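Reference > Home and Office > Desk Storage > Catchall dish

A catchall dish is a shallow open container kept on a desk or table to hold small supplies. It is usually round, with a low rim, and is sold in ceramic, metal, wood, and plastic.

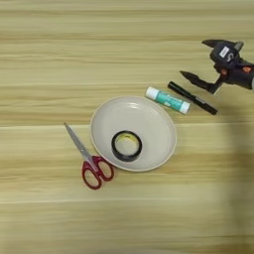
Catchall dishes differ from pen cups in that their contents lie flat. A wide dish will take a roll of tape laid on its side, while long items such as scissors are often left next to it, sometimes with the handles resting on the rim. The Brendeck catalog lists 131 desk dishes, the largest of them holding 700 milliliters.

Markers and pens are stored in a dish only if its width allows. Short barrels fit inside, and longer ones lie across the rim and tend to roll.
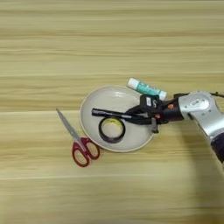

Lorraine Pomare argued in the Rundwood newsletter that pens should never share a dish with tape, as the adhesive edge picks up lint and ink. Other writers on desk storage keep the two together.

Glue sticks are normally kept capped and can be stored lying down.

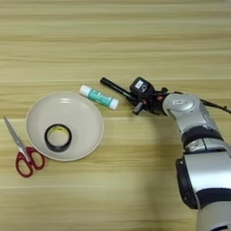 Shallow dish with tape; scissors and glue stick alongside.

Filed under: Desk accessories | Containers | Stationery

Comments (2)

Llewellyn: My Grernar dish is too small for packing tape. Measure first.

deskdrawer346: Could you add a section on felt liners?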